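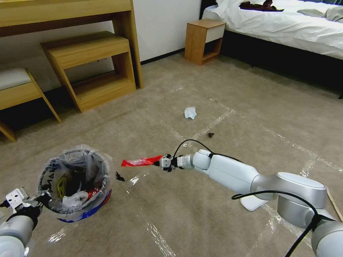 Jun 23, 2024 — litter pickup, bedroom layout

Okay, the carpet job. I've been putting off writing this one up because my feelings about it change every time I look at the logs. Short version for anybody skimming: I think we're closer on picking up trash than we were on folding, and a lot further from done than the demo reel for Mondura would have you believe (sorry, Paraschiva, I know you cut that reel).

The task as written on the board is "clean up the floor." Four words and I've spent a good part of the spring arguing with Iulian about what they mean. Does a stick count as trash? What about clothes on the bed? A person would leave the clothes alone and maybe ask about the stick. Our policy doesn't ask, it just has a number for how trash-like something looks, and the stick's number wobbles like crazy depending on the angle. For now we say anything loose on the carpet goes in the bin and anything on furniture is off limits. That's a dumb rule for a real home but it's a rule I can score.

Things it's good at: crinkly stuff. Wrappers are great, they stand up off the carpet a bit and there's nearly always an edge to pinch. I used to think the shiny plastic would throw off the depth, and it does, some, but the fingers close on enough material that being a little off doesn't hurt. Tissues are fine too unless they've been flattened.

Things it's bad at: anything small and dark. Those little scraps hardly show up in the depth map at all, so the planner either ignores them or goes after them with total confidence and pinches carpet. Carpet pinching is my least favorite sound in this building. Iulian wants to drop the approach speed for the last bit of travel, I'd like a wrist camera with better close focus, and we'll probably end up doing both because neither of us will back down.

Also the tape. The clear strips on the carpet are handy for laying things out the same way twice, but they throw glare, and the segmenter sometimes decides a glossy streak is a piece of plastic film. I went through 544 labeled crops from the earlier sessions and the tape false alarms were all over the place. Matte tape next time! I've written that in this notebook before, I'm pretty sure.

Now the bin. I keep telling visitors that the bin is half the chore and they look at me funny. You can have a beautiful grasp and then drag the wrapper across the folded-over bag and pull the liner in with it. A kid learns to hold the bag open with the other hand. We've got the other hand! Coordinating it is where the hours go.

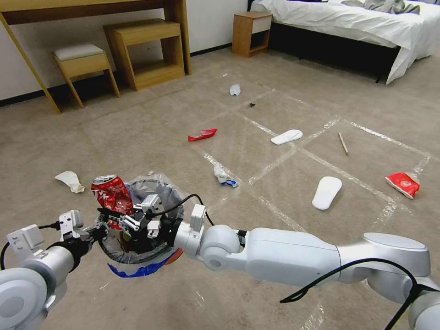 Both grippers on the bin rim, crushed can sticking up, plenty still on the carpet.

My favorite part of the whole setup is the two-handed hold, and it's also the part that scares me. Two stiff arms on one light round object will fight each other if the poses disagree even slightly. Kadrić's old controller handled that by going limp on one side, which I never liked — you lose the bin if the stiff side slips. The Arkine branch shares the error between the arms and I think it's the right idea, though the gains still need somebody patient (not me this week).

Slipper insoles deserve their own paragraph. They're flat, white, and lie right down on the carpet, so there's no edge to get under. I tried by hand with a pair of kitchen tongs to see what the gripper's up against and I got annoyed pretty fast. What works for me is pressing down near one end and squeezing so it buckles up in the middle. Paraschiva thinks we could teach that from teleop demos. We have 186 demos in the Titier folder and I don't believe a single one does the buckle on purpose, so that's a recording session we need to plan.

So can it do the chore yet? If the chore is "get the big obvious stuff into a bin while I'm out," I'd say almost. If it's "make the floor look like somebody cleaned it," no, and I'd still pick my ten-year-old nephew over it, even with the complaining.

To do:
- matte tape, whole grid
- ask Iulian for the slow approach numbers
- buckle demos, insoles only, both arms
- relabel the dark scraps as their own class
- decide about the stick (keep as trash until September, then revisit)
- find out who has the kitchen tongs now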